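# Feltley open day: plate handling demo (simulation session)

**Thread: Events and visits / Trip reports**

### Post 1 - gearlash

Went to the Feltley open day in July. Most of the building was the usual: conveyors behind glass, a palletizer, coffee. The part worth writing up was the Zistent session in the side hall, which ran entirely in simulation. A simulated arm works in a rendered kitchen and the task is to handle a single plate. Visitors got the wrist view on a large monitor and a printed sheet with the settings.

Notes from the sheet:

- Physics step rate: 1000 Hz
- Control policy rate: not listed (I asked, got "slower than that")
- Episodes per overnight batch: 2000
- Two-finger parallel gripper, fixed wrist camera

They paused the run several times so people could ask questions. My main interest was how much the controller can see once the plate is in front of the gripper. From the wrist camera, the plate blocks most of the counter directly ahead. What remains is the marble to either side, a bit of floor and the gray cabinets at the back.
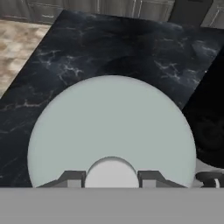 ### Post 2 - tolstack_b

Thanks for the notes. Was the wrist camera the only input? If so I don't see how they place anything. With a plate held upright that close, you have no view of the spot you're placing onto. You would need a second view or a stored map of the counter.

### Post 3 - gearlash

The presenter said there is also a fixed overhead view, but it wasn't on the monitor during the part I attended. I didn't ask whether the policy uses both at placement or drops one. Should have.

### Post 4 - ninefold

I was in the later group, so a few additions.

1. The overhead view was shown to us for a couple of minutes. It is lower resolution than the wrist view.
2. The presenter said both go to the policy at every step. No switching.
3. The kitchen is one of a set. They swap countertop and floor textures between episodes and leave the cabinet layout alone within a batch.

Point 3 is where I have doubts. Changing the marble pattern is cheap. Changing the counter height or the edge profile is what would break a placement, and they said that comes "in a later version."

### Post 5 - tolstack_b

Then it isn't much of a test. A plate on a flat counter at a known height is a solved problem with a taught position and a bit of compliance. We run ceramic parts through a fixture at work and never needed a camera on the wrist.

### Post 6 - gearlash

Your fixture has the part arriving in the same pose every time. The sheet says the plate's start pose is randomized, and so is the robot base position. I agree on counter height. I don't agree that it reduces to a taught position.

### Post 7 - oltuneo_user

We use Oltuneo for similar work (lab trays, not plates). Two comments from that side.

Contact settings matter more than textures. A plate rim between two flat fingers is a thin curved contact, and most engines will either let it rotate slowly in the grip or lock it completely. Neither matches a real plate. Did anyone ask about friction or finger pad stiffness?

Also, 1000 Hz is fine for rigid contact on a flat surface. For a rim I would want more than 700 solver iterations across the whole closing motion before I believed the slip numbers, and I'd want to see them plotted.

### Post 8 - ninefold

Someone in my group asked about friction. The answer was one coefficient for the plate and one for the pads, both varied over a range per episode. The range wasn't given. Pad stiffness didn't come up.

### Post 9 - oltuneo_user

A single coefficient with no torsional term would explain slow rotation in the grip, if anyone saw that. Did the plate stay put while they were moving?

### Post 10 - gearlash

Couldn't tell from the wrist view. It's a plain plate with no pattern, so there is nothing on the face to track by eye. A printed mark on the rim would have made it obvious. I put that on the feedback card.

### Post 11 - tolstack_b

That is a good suggestion and I'll concede the randomized pose. Still want to see it on hardware. Do they have an arm on site?

### Post 12 - ninefold

There is a project called Samir listed on the Feltley handout as the hardware follow-up. One line of text, no date. The presenter said the same policy would be moved over with no retraining, then changed that to "little retraining" when asked again.

### Post 13 - tolstack_b

Those are very different claims.

### Post 14 - gearlash

Yes. I have the contact address from the back of the sheet and will send three questions: torsional friction, counter height range, and what "little" means in episodes. If anyone wants to add to the list, post it before the weekend and I'll include it.

### Post 15 - oltuneo_user

Please add pad stiffness, and the policy rate if they will give it.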